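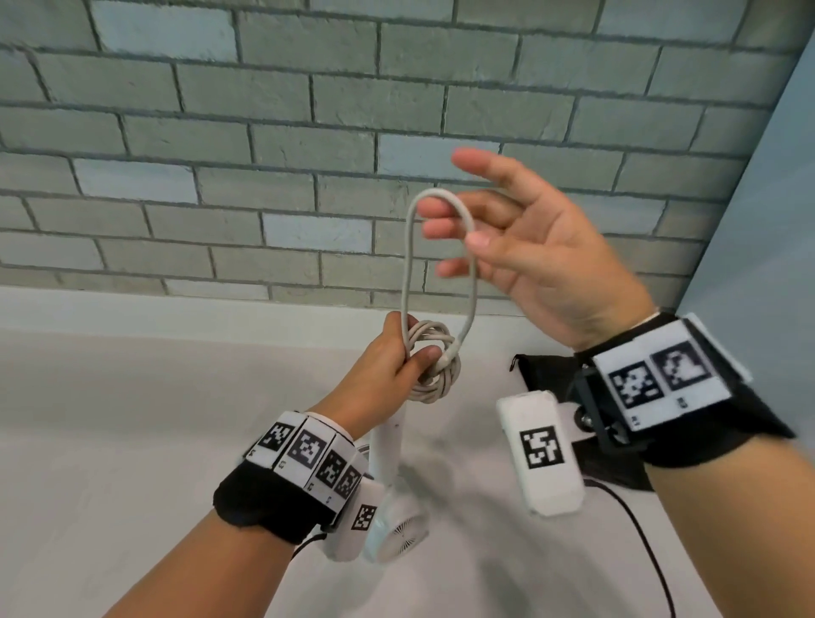 Ama Baidoo wrote in to say I'd let the managers off too easily last month, and that if you read the Vamholm logs all the way through, the people on the night shift had the whole story weeks before anyone upstairs wanted to hear it. She also said I should quit quoting the summary report and go read the thing itself, all of it, including the appendices.

So, Ama, I did! Well, most of it. The release runs to 1488 pages and I'm going to be straight with you, I skimmed the parts that were antenna maintenance (there are a lot of parts that are antenna maintenance). But I read every page of the watch logs and all of the correspondence, and I've come around to your side of this more than I expected to.

For anyone who joined the list recently, a quick catch-up. Vamholm was a small listening station that spent most of its life pointed at the rail and port traffic near Grokow. It was never glamorous work. You sat with headphones on, you wrote down what you heard, you passed it along, and somebody in a nicer building decided whether it mattered. Last month I wrote about the summary report, the one that says the station "failed to convey urgency" when the Grokow traffic changed, and I more or less took that at face value. It read as reasonable to me. Stations do fail to convey urgency. I've sat in enough rooms to know what a muddy report looks like.

Then you get to the logs, and oh boy.

The rail traffic changes in January. You can see it happen on the page. The regular evening check-ins get shorter, then two of the usual call signs drop out, and then a whole new set shows up using a procedure the operators had never heard before. One of them writes "NEW PEOPLE" in capital letters in the margin and underlines it. I love that margin note. I've been thinking about it for days. It's a perfect piece of analysis in two words, and it came from somebody who had been listening to the same bunch of bored dispatchers night after night and knew right away that these weren't them.

What did the nicer building do with it? They asked for it to be resubmitted on the correct form.

I'm not kidding, the letter is in there. There was a desk called Dretis (it seems to have been a reporting channel as much as a group of people, and the papers use the name both ways, which drove me a little nuts) and everything from Vamholm had to go through it. Dretis graded the reports, and the grade decided who got to see them. Anything that couldn't be matched to a known unit got the bottom grade. You see the problem, right? If the whole point of your message is that you're hearing somebody new, there's no known unit to match it to. So the better the catch, the lower it scored.

Of the 1268 reports the station sent up during that stretch, seven made it past Dretis with a grade high enough to be circulated. Seven! And I went and read those, and four are about the weather at the port. I had to get up and walk around the kitchen after that.

Now, I do want to push back on Ama a little, because she'd be disappointed if I didn't. She thinks this was plain stubbornness. I think there's something a bit more forgivable going on, or at least more familiar. The grading rules were written after an earlier mess called the Bartoš matter, where a station (a different one, further south) had reported a mystery unit with great confidence, everybody had jumped, and it was a training school. People got embarrassed in front of people they really didn't want to be embarrassed in front of. The new rules were meant to stop that from ever happening again, and they did stop it. They just also stopped everything that looked like it.

There's a memo from a deputy on the Dretis side that kind of broke my heart. He says he's read the Vamholm material himself, after hours, and he believes it, and he doesn't see what he can do about it under the current guidance. Then he asks whether the guidance could be reviewed in the spring. I kept flipping forward looking for a reply. There may have been one, but it isn't in the release, and the next item in that folder is a request for more filing cabinets.

I also owe the operators a correction. I said last month that the station was "thinly staffed and inexperienced." The thin part holds up. The inexperienced part came straight out of the summary report, and it's wrong. The duty rosters are in appendix D, and a couple of those folks had been on the Grokow traffic for up to 20 years. They could tell dispatchers apart by how they keyed. One log entry notes that a particular guy must be back from vacation, and that he sounds rested. If you've got somebody who can hear that a stranger took a vacation, you should probably pick up when she calls.

A few of you have asked how to get a copy. It's a scan, and not a pretty one. The text search is close to useless on the handwritten sections, so skip it and go by folder. Start with folder 9, the winter watch logs, then read the Dretis correspondence next to it with the dates lined up. Save the antenna stuff for a night when you can't sleep.

Next time I want to get into the Bartoš matter properly, and I could use some help. The release only has one side of it. If any of you have come across the training school's version, or know which folder I should be looking in, hit reply. And Ama, if you're the one who penciled question marks all over the appendix B you sent me, I have an answer for the second one and no clue at all about the rest.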